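Week 6: packing a column (handout, Henok Mersha's section)

OK, so last week half of you poured too fast, and I did the same thing when I learned this! Let's slow down.

1. Set your column upright in the rack and check the stopcock is closed. Please check twice.

2. Make the slurry in a small beaker and swirl it till it looks even.

3. Get your glass funnel, the little one with the long thin stem, and have it over the bench before you pick up the slurry. I like a black cloth underneath (glass is so much easier to spot on it).

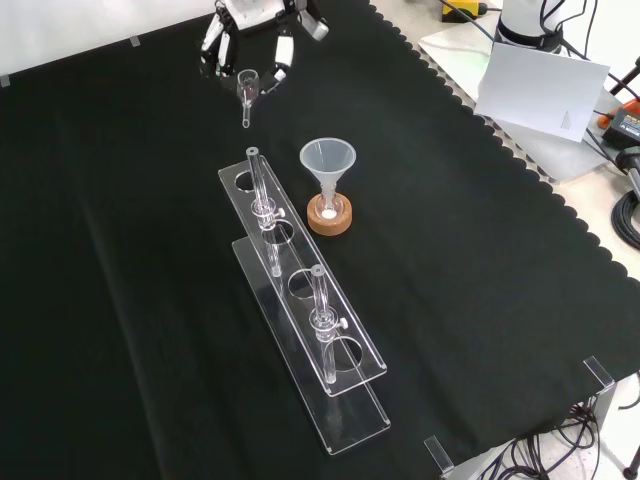
4. Pour in small amounts, tapping the side as it settles. Give it 20 minutes and don't let it run dry!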